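How I Get Water Rings and Heat Marks Out of a Wooden Table

Posted September 22, 2024 by Akosua Tsikata

I have bought exactly one nice table in my life and within a month I'd put a mug on it, a hot casserole dish on it and (this was the bad one) a vase that had been sweating quietly onto the wood for a whole weekend. So I've had practice! My neighbor Jana taught me the first method below and I worked out the rest by messing up on a side table I didn't care about.

This is for tables with a finish on them, like lacquer, shellac or varnish. If yours is bare or just oiled, skip down to the part on dark marks.

First, figure out what kind of mark you have

White or cloudy marks are the good news. That's moisture sitting in the finish, and it hasn't reached the wood. Dark marks, brown or black, mean water got through the finish and into the wood itself, and those take a lot more work.

Vases are the worst for this. Glazed ones look like they couldn't possibly leak, but plenty of them have a bare foot underneath, and water creeps out of there so slowly you don't notice until you pick the thing up to change the flowers.
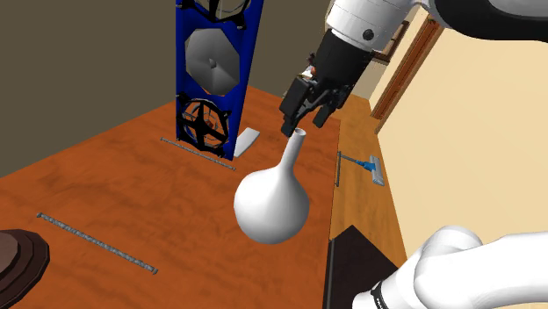

White vase with a slender neck, on reddish-brown wood.

What you'll need

A clean cotton T-shirt or pillowcase (no prints)
An iron with the steam turned off and the tank emptied
Plain petroleum jelly
A soft cloth or three
Paste wax, I use the Budlow one in the flat tin
Mineral spirits, only if there's old polish to get off
0000 steel wool, the very finest, only if nothing else works

White marks: start with the lazy way

Wipe the table down and let it dry. Smear petroleum jelly over the mark, a bit past the edges, and go to bed. In the morning wipe it off and have a look in daylight. With a faint ring I've had it disappear completely in one night. If it's fainter but still there, do it again before you try anything hotter.

White marks: the iron

Lay the cotton flat over the mark, one layer. Set the iron to its lowest heat. Touch it down and keep it moving for just a few seconds, then lift the cloth and look. Repeat. I know it's tempting to park the iron and count, but please don't, you can soften the finish and then you've got cotton weave printed in your tabletop. My poor side table still has it.

The ring from my casserole dish took 23 little passes and I nearly gave up halfway. Let the wood cool for a few minutes every so often so you aren't cooking it.

One more thing: clear the whole table before you start. I used to just shove everything down to one end and then I'd catch the cord on something. Now it all goes on the floor. 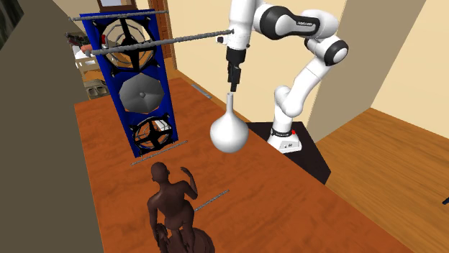

Dark marks

Okay, deep breath. Dark marks mean taking the finish off in that area, and on most tables that means doing the whole top or it'll look patchy. I sand with 120 grit, always with the grain, then 180, wipe off the dust, and then use oxalic acid wood bleach mixed the way the package says. Wear gloves and eye protection, open the windows, and put a mask on if you're going to sand again afterward. Rinse it well and let it dry overnight at the very least.

Before you bleach anything, make sure it really is a stain. Look closely with a lamp held low to one side. Wood has all kinds of knots and smudgy bits of its own, and I once spent an entire afternoon in May going after a "water mark" that was part of the tree.
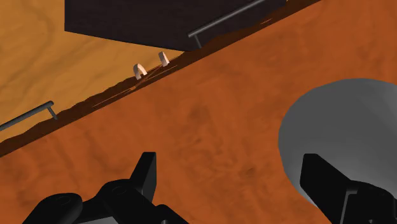 A stain usually has an edge to it, often curved, and it ignores the grain completely. Natural color tends to travel along the grain or bend around a knot. If you're still not sure, dab a little mineral spirits on it and see whether the pattern in the wood runs straight through the dark bit.

Waxing it at the end

Use less than you think. Rub on a thin coat, leave it until it looks hazy, then buff with a clean cloth until your arm complains. If it feels sticky the next day you used too much, so wipe it back with a barely damp cloth of mineral spirits and try again.

I wax mine twice a year and put a cork mat under anything that holds water. The Clenport mats are fine, and so is a cut-up placemat.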